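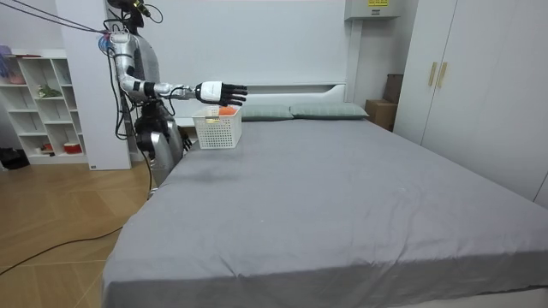
Does Counting Sheep Really Put You to Sleep?

Somebody has probably told you to count sheep. A grown-up says it at the bedroom door, turns off the light, and walks away as if the problem is solved. But has that grown-up ever tested it? Have you?

Lots of advice about sleep gets passed along this way. Some of it is good. Some of it is only old. Let's take a few of these sayings and poke them a little.

"Count sheep and you'll drift off."

The idea is that counting is boring, and boring things make you sleepy. Maybe. But plenty of boring things keep people wide awake, like waiting in line. Some sleep researchers think that picturing a calm place, such as a beach or a quiet river, may work better than counting. A picture in your mind takes up more room, so there's less space left over for worrying about a spelling test. Still, people are different. If you get to sheep number 226 and you're still awake, I'd say the sheep aren't helping.

"Warm milk makes you sleepy."

Milk has something in it called tryptophan (say it TRIP-toe-fan). Your body uses tryptophan to make chemicals that have to do with sleep. That sounds like proof, doesn't it? But a cup of milk has only a little, and it has to compete with other things in the milk to get into your brain. What might help is the habit. If you have the same drink every night before bed, your body may start to take it as a signal. By that rule, warm water in a favorite mug could do the job too.

"Cheese gives you nightmares."

People have said this for a very long time, and the proof is thin. Eating a huge meal right before bed can make you uncomfortable, and if you keep waking up, you're more likely to remember your dreams. You could blame the cheese. You could also blame the third helping.

"You need a toy or a blanket to sleep well."

Need is a strong word. Many kids sleep better with something soft that they know well, and many kids never bother with one.

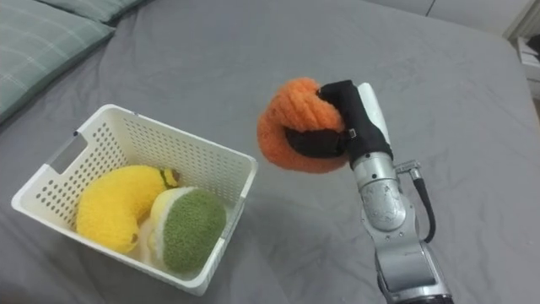

It doesn't seem to matter much what the soft thing looks like. A bear is the usual choice, but a bear has no special power. What counts is that it's familiar. That's one reason a brand-new toy, even an expensive one, may not work on the first night.

"You can catch up on sleep over the weekend."

Partly true, and partly wishful thinking. Sleeping late on Saturday can make you feel better that day. It can also make Sunday night harder, and then Monday morning is awful. Kids from 6 to 12 years old are usually told to get 9 to 12 hours out of every 24. A big pile of hours on one day doesn't fix a whole week of short nights.

Test one yourself

Pick one saying. For 3 nights, try it and write down when you got into bed and how rested you felt in the morning. Then do 3 nights without it. Keep your bedtime the same on all of them, or you won't know what made the difference.

And be careful with your answer. Six nights is a very small test, and if you wanted the sheep to win, you may have been cheering for them without noticing.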